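Taking your shop's website into other languages: tips from a small workshop
August 22, 2019
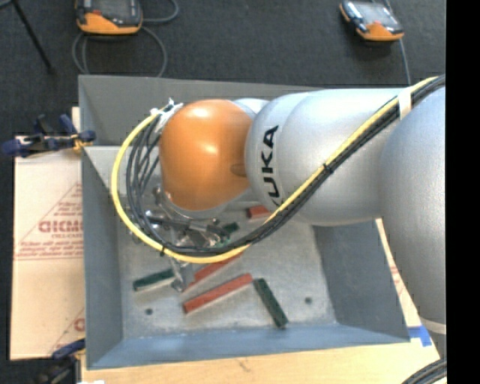
Do you need to translate the whole site before you sell abroad?

Start with the pages people pay from: the basket, the delivery costs, the returns policy and the three or four products that already get foreign orders. The blog can wait, and so can the page about your values.

I run the web orders at Bergeron, where we make drawer runners and other bits of cabinet hardware. In April we put up German and Dutch pages. Before that I'd read a great deal of advice on "going global", most of it written by people with a global package to sell. What follows is what I'd tell another workshop of our size.

Check your orders first. We had 33 from outside the UK in the year before, nearly all from two countries. An agency still quoted us for 8 languages. I asked which of the other six we had customers in and got a slide about potential.

Be wary of the word "localised". One quote used it for swapping the pound sign for a euro sign. Ask what exactly will change – sizes, thread types, address boxes, phone number format, the lot – and get the list in writing.

Machine translation is fine for a first look and poor for anything with a measurement or a warning in it. Ditar, the plug-in we tried, turned "drawer runner" into someone who jogs. Flullach did better on product names but left half the buttons in English. I wouldn't leave either one alone with your returns policy.

Pay a person who knows the trade to read the checkout. It took ours 2 hours and she found a postcode box that refused Dutch postcodes. No amount of market research would have found that.

Leave room for long words. German text ran over the edge of our menu and hid the basket link on phones.

Don't promise support you can't give. If you can only answer emails in English, say so in the other language, near the contact form.

Put the full price up, with delivery and tax. Brimen, our carrier, has a calculator for this, though I check its figures against real invoices and they don't always match.

Be suspicious of traffic reports. Our German visits doubled in the first month and orders went up by 3. The agency's chart only showed the visits.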